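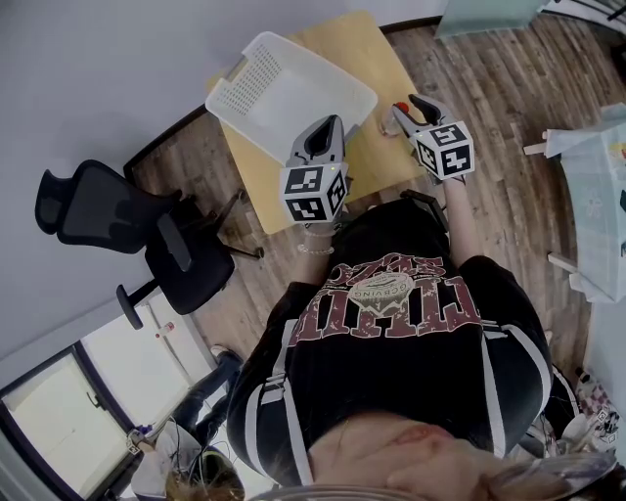 Fig. 5 - Standing over a light wooden table, seen from above.

June - by the Pivik support desk

Section 5: Setting the height (Grindenier table, crank frame)

Do this after the legs are on and before you load anything. Two people for the lifting, one is fine for the cranking.

1. Clear the top. Everything off, lamp too.
2. Flip the four feet locks to open. They're stiff when new.
3. Fit the crank handle, right-hand socket. Push until it clicks.
4. Turn clockwise to go up. 18 turns takes you from the lowest stop to normal sitting height. 26 more for standing.
5. Stand at it in the shoes you'll wear. Elbows by your sides, forearms level. Top should sit just under your hands.
6. Too high? Back off 5 turns, try again. Shoulders creeping up means still too high.
7. Check level both ways. Adjust the feet, not the crank.
8. Close all four locks. Pull the handle out and clip it under teh top.

Note - fine handwork wants the top a bit higher, kneading or sanding a bit lower. Set it for whatever you do most.

Note - the Lü frame has its socket on the left. Same steps, turns go the other way.

CAUTION: Max load 80 kg, spread out. Don't sit on the edge. Don't crank with weight on top, it strips the gear and thats not covered.

CAUTION: Keep fingers clear of the cross bar when lowering.

If the crank slips, stop. Go to Section 9, gear check. Don't force it.

Questions: use the contact form, Prenum Home Products. © Prenum. All rights reserved. Back to top

Comments (3)

benchmouse: Step 2 needs a warning, mine took pliers. Fine once they loosened up.

tall_in_the_kitchen: 26 turns was short for me, went up another few and it's still solid. Wish the handle was longer

oakandglue: Is the Lü socket really on the left? Mine's at the back. Did Saturday morning's setup twice before I found it.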